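I caught Kwesi Dramani the morning after Trurnbridge beat Boltberg, and he still hadn't slept much. He's been coaching the side since February, and he talks fast – I gave up on my notes and let the recorder run.

"We were awful for half an hour," he told me. "Couldn't string three passes together. Then Jidham gets on the ball and everybody calms down." 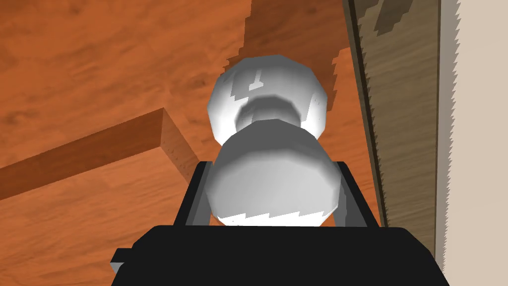 Mwende Ogola remembers it differently, and told me over the phone that the back line was solid from the first whistle and it was the midfield that took its time.

I put that to Dramani and he laughed. "She's a defender! Of course she says that."

The crowd was 2,116, the best of the season, with 600 over from Boltberg (noisy bunch, too). I wanted to know about the late switch to a back three, so I went straight at it.

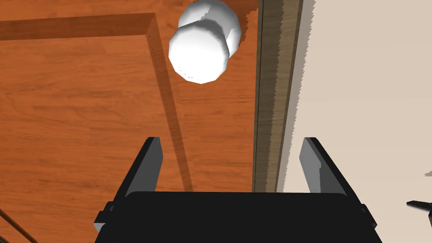
Was the change planned? "We'd worked on it all week, but I wanted to save it for the last stretch."

He says Cárdenas, who got the winner, had been begging to play further forward. "Every day, same conversation. So fine, go and score then."
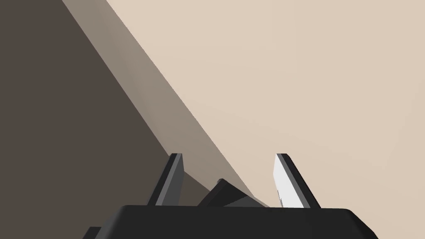

On the Boltberg win: "Go and score then."

Next up is a cup game away, and he wouldn't give me a lineup – I tried twice.

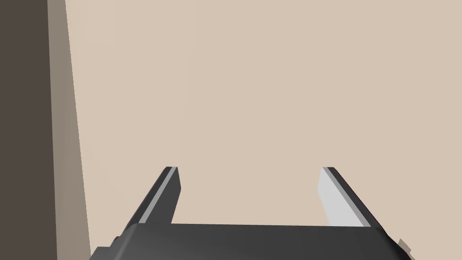 Trurnbridge Soccer Club

Ogola expects to start. Dramani would only say she trained well and that he'd like her to stop calling the midfield lazy.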